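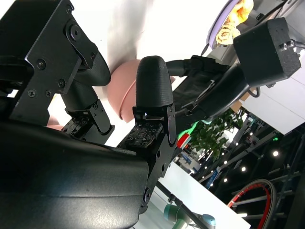 Abbildung 6: Greifer mit rosa Objekt zwischen den Fingern, aufgenommen mit der Handgelenkkamera. An den Gelenken beider Finger befinden sich die taktilen Sensorfelder.

5.3 Unbeabsichtigtes Öffnen des Greifers

Während der Versuchsreihe im Juli wurden in der Zelle Drerko fast 3000 Greifvorgänge aufgezeichnet. In 90 Fällen öffnete der Greifer, ohne dass die Ablaufsteuerung Laston einen Öffnungsbefehl gesendet hatte. Die meisten dieser Fälle traten beim Umsetzen leichter Schalen auf, bei denen die Haltekraft bewusst niedrig gewählt war. Das Verhalten war in den Vorversuchen nicht beobachtet worden und wurde zunächst als gewöhnliches Abrutschen gewertet. Erst der Abgleich der Fingerstellung mit dem Befehlsprotokoll zeigte, dass sich die Finger aktiv auseinanderbewegt hatten.

Die Haltekraft wird im Regler Stirorov aus den Signalen der beiden Sensorfelder gebildet (Abbildung 6). Aus jedem Feld wird ein Summenwert berechnet, der kleinere der beiden Werte geht in die Regelung ein. Steigt ein Wert über die obere Schwelle, fährt der Regler die Finger zurück, bis die Schwelle wieder unterschritten ist. Diese Rückstellung schützt empfindliche Objekte vor Überlast und arbeitet unabhängig von der Ablaufsteuerung. Fehlt das Signal eines Feldes, soll der Regler die letzte Stellung halten und eine Störung melden.

Die Auswertung ergab zwei Ursachen. In der Mehrzahl der Fälle hatte sich der Nullpunkt eines Sensorfeldes verschoben. Der Abgleich erfolgte nur beim Einschalten der Zelle, und nach längerem Betrieb meldete das betroffene Feld auch ohne Berührung einen Grundwert. Beim Zugreifen addierte sich die Kontaktkraft zu diesem Grundwert, die obere Schwelle wurde überschritten und die Rückstellung löste aus. Bei festen Objekten mit höher eingestellter Schwelle blieb der Fehler unbemerkt.

In neun Fällen lag kein Nullpunktfehler vor. In diesen Läufen brach das Signal eines Feldes kurz ab und kehrte mit einem Sprung zurück. Der Ausfall war jeweils kürzer als die Überwachungszeit von 2000 ms, so dass keine Störung gemeldet wurde – der Sprung selbst wurde jedoch als Überlast gelesen. Der Fehler ließ sich außerhalb des Versuchsbetriebs nachstellen, indem das Sensorkabel bei geschlossenem Greifer in Richtung des Handgelenks gezogen wurde. In der Ausgangsstellung des Arms trat er nicht auf, bei stark gedrehtem Handgelenk dagegen wiederholt.
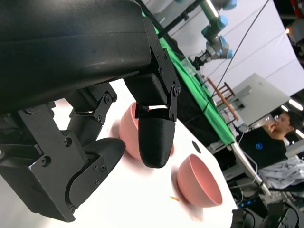

Abbildung 7: Geöffneter Greifer über dem Tisch mit zwei rosa Schalen; die vordere liegt auf der Seite. Rechts oben der zweite Arm.

Für die Bewertung der Folgen ist die Lage des Objekts nach dem Öffnen von Bedeutung. Eine Schale, die gekippt auf dem Tisch liegt (vgl. Abbildung 7), wird von der Objekterkennung Venckus zwar gefunden, der berechnete Greifpunkt setzt aber eine aufrechte Lage voraus. Der nächste Anlauf geht dann am Rand vorbei oder schiebt das Objekt vor sich her. In der ursprünglichen Fassung wiederholte Laston den Griff ohne Begrenzung, der Arm blieb also in Bewegung, bis jemand die Zelle anhielt.

Schwerer wiegt der Fehler mit Blick auf Personen im Umfeld. Die Arbeitsplätze liegen unmittelbar an den Tischen, und ein unerwartet geöffneter Greifer verleitet dazu, das Objekt von Hand aufzurichten. Der Halt des Arms war an die Störungsmeldung gekoppelt, die in den beschriebenen Fällen ausblieb. Verletzt wurde niemand. Auf Vorschlag von Inese Priedītis wurde die Zelle bis zur Änderung des Reglers nur noch mit verringerter Geschwindigkeit und mit Zustimmtaster betrieben.

Der Regler wurde in drei Punkten geändert. Der Nullabgleich erfolgt nun vor jedem Zugreifen bei geöffneten Fingern; liegt der Grundwert außerhalb des zulässigen Bereichs, wird der Griff nicht ausgeführt. Ein Signalsprung nach einem Ausfall führt zum Halt beider Arme mit unveränderter Fingerstellung. Die Rückstellung wird außerdem als eigenes Ereignis an Laston gemeldet, das nach dem zweiten Fehlversuch abbricht. Das Sensorkabel erhielt eine zusätzliche Zugentlastung am Handgelenk.

Offen bleibt, wodurch sich der Nullpunkt verschiebt. Ein Zusammenhang mit der Betriebsdauer ist erkennbar, Temperaturwerte wurden an den Fingern jedoch nicht erfasst. Auch ein Einfluss mechanischer Vorspannung bei der Montage der Sensorfelder kann anhand der vorliegenden Daten nicht ausgeschlossen werden.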